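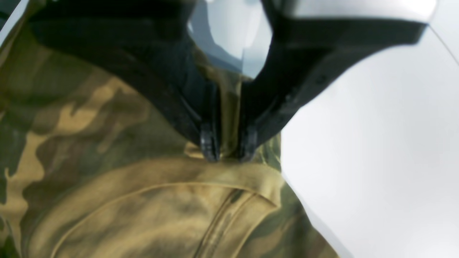 Figure 2. Camouflage-patterned fabric, gathered, with a strip of olive green standing up out of the folds and a tan bulge beneath it.

4.2 Patterned cloth and the problem of finding the edge

Of all the items in the Lekota laundry set, the camouflage pieces caused the most trouble at the sorting table and the most argument afterward. The pattern was developed to stop people from seeing where one thing ends and another begins. It does this in woodland, and it does it equally well on top of a pile of washing. Participants who had folded plain towels without looking down slowed visibly when they reached the patterned pieces, and several turned the same piece over more than once in search of a hem they had already had in their hands.

We divide the difficulty into two parts. The first is the outline. A plain garment dropped on a table shows its folds as shadow, and most people read those shadows quickly enough to pick a corner on the first or second try. On camouflage, a fold and a printed blotch look much alike. A tan area may be a raised bulge of cloth or it may be a tan area. Olive patches are worse, as they pass for shadow in poor light and for a separate item in good light. One participant in the Zanunura household set aside what she took to be a sock and found it attached to a sleeve.

The second part is the pinch. When a piece of cloth is taken up between two narrow points of contact, a small ridge forms and the surrounding material is drawn in toward it (Figure 2). On plain fabric this ridge is a useful landmark, and our participants used it as one: they pinched, looked at how the cloth ran away from the pinch, and moved their second hand to wherever the nearest edge seemed to be. On patterned fabric the pinch still gathers the cloth, but the lines running out of it are broken up by the print. The second hand then goes exploring, sometimes for a good while.

Coders were asked to mark the moment at which a participant "had" the garment, meaning that both hands held edges and the folding proper could start. For plain items the coders agreed without much effort. For camouflage they did not, and the first round of coding in July had to be thrown out. The revised instruction, drafted by Annatjie Sithole after a long afternoon with a pair of trousers, tells the coder to ignore what the participant appears to believe and to mark the first fold that is not undone. The full wording is given in the appendix. It is longer than we would like.

After revision, the set contained 1,021 usable folding episodes from 40 households. Episodes in which a participant gave up and rolled the item into a ball were kept and coded as "other storage." We considered a harsher label, but two of the authors store their own shirts this way and objected.

It would be convenient to report that people learn the pattern and get faster. Some did. In the Kerora households, where camouflage items turned up in most loads, participants tended to abandon sight early and run a thumb along the cloth until it met a seam. This worked on jackets and trousers, where seams are thick and go somewhere useful. It worked less well on light, loosely cut pieces, where the thumb could travel a long way and arrive at a pocket. Participants who met the pattern only now and then kept looking for the edge with their eyes, and kept being surprised.

Shaking the item out was the most popular remedy in every household. It settles the matter of the outline at once — the thing hangs down and is plainly a shirt — but it costs space and, in small kitchens, the occasional mug. We coded shaking as a separate step and did not count it as part of the fold, a decision that flatters the tidier participants and that we would make differently another time.

None of this should be taken as a complaint about the cloth. Most folding guides we consulted, including the leaflet supplied with the Plonar drying rack, assume a garment that is already flat, right side out, and facing the reader. Garments in our set reached the table in this state very rarely. The guides start at roughly the point where our coders stopped work, and the part in between, from heap to first held edge, is where the camouflage pieces spent nearly all of their time. Section 4.3 takes up fitted sheets, for which the term "edge" needed a further definition.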